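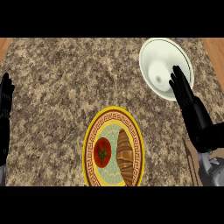

Pantry moths: an interview with Diane Poirier

6/9/18

Diane Poirier has worked in residential pest control long enough to have a fixed order of questions for a customer who reports small moths in the kitchen. The first is where the birdseed is kept.

"People call about the moths they see on the ceiling," she says. "The adults don't eat. The larvae do the feeding, and they are in a bag of something."

The insect in most of her kitchen calls is the Indian meal moth, Plodia interpunctella. The outer part of the forewing is coppery and the part nearest the body is pale gray. Larvae are off-white with a brown head and spin webbing through flour, cereal, nuts, dried fruit, pet food and seed. Poirier looks for the webbing first. Clumped grains stuck to the inside of a lid are enough for her to throw out the contents.

Her procedure starts with emptying the cabinet completely. Every package is opened or held to the light, including sealed ones. "Larvae can chew through thin plastic and paper. A box that has never been opened is not cleared until you look inside." Spices, tea and chocolate are checked along with the grains.

Anything infested goes into a tied bag and out to the outdoor bin the same day. Items that look clean but sat on the same shelf go into a freezer at 0°F. She leaves them there for 6 days, longer for large bags, which take time to chill through to the center.

The shelves come next. Poirier vacuums the shelf pin holes, the hinge recesses and the joint where the back panel meets the sides, using a crevice tool. She has carried the same Oreck canister for years and empties it outdoors after each job. The surfaces are then washed with hot soapy water and dried. She does not spray insecticide on food shelves. "It doesn't reach the larvae inside the package, and now you have residue where the crackers go."

Mature larvae leave the food to pupate, sometimes a good distance away. She checks the angle between wall and ceiling, the undersides of shelves and the backs of picture frames. Cocoons are scraped off and vacuumed.

On traps, she is specific. The sticky pheromone type catches males only. It shows whether adults are still emerging, and by itself it will not end an infestation. She sets 2 in an average kitchen, away from open windows, and writes the date on each. Her customers often ask about Killo, a plug-in unit that is supposed to drive insects off with sound. "I have taken those out of the wall with moths sitting on them."

Her longest case was a house where the catch stayed steady through November after the kitchen had been cleared. The source was a decorative wreath of dried corn in the hallway.

For storage, she recommends glass or hard plastic with a gasket. Screw lids without one are not tight enough, as newly hatched larvae can follow the threads. New purchases stay in separate containers and are not poured on top of old stock.

How long until the moths are gone? At normal room temperature, she tells customers to keep the traps up for 45 days after the last moth is caught, and longer in a cool house, where development slows. If catches continue, the cabinet check starts again from the top shelf, and the garage is added to it.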